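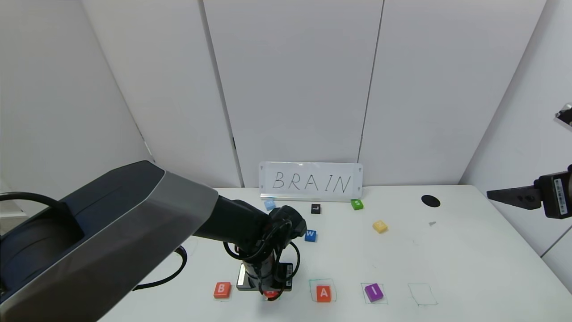 Urnden two-arm cell with the word card set to BRAIN and one place in the front row still open.

Urnden Spelling Cell, from Stastex

The Urnden is a tabletop cell for recording demonstrations of pick-and-place work. It comes with 2 arms, white wall panels on three sides, a card stand and a set of letter blocks. An operator guides the arms to spell the word on the card, and each run is saved as one episode with camera video, joint positions and gripper state.

Blocks that are not in the word stay on the table as distractors. Change the card, shuffle the blocks and record again. Target squares are drawn by hand in marker and can be moved.
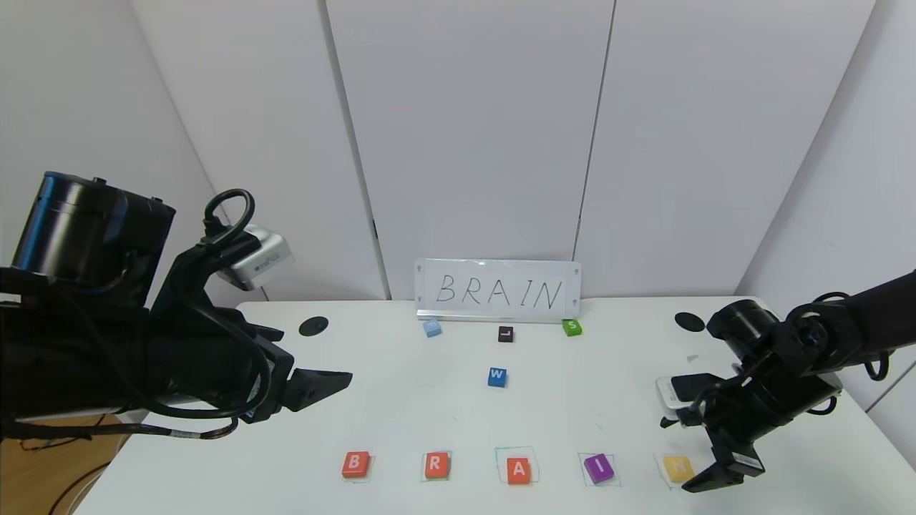

All five letters in the front row. L, S and W are left over.

Recording rate: 30 frames per second
Storage: 500 episodes on the supplied drive
Word cards: 21, plus blanks
Export: Braklow format, or plain video with a joint log

Episodes can be marked keep, discard or review from the Lashari operator panel, sold separately. Replacement blocks are sold singly.

Lead times and setup questions: Cường Bùi, Stastex sales desk.
Page updated 27 Sep 2022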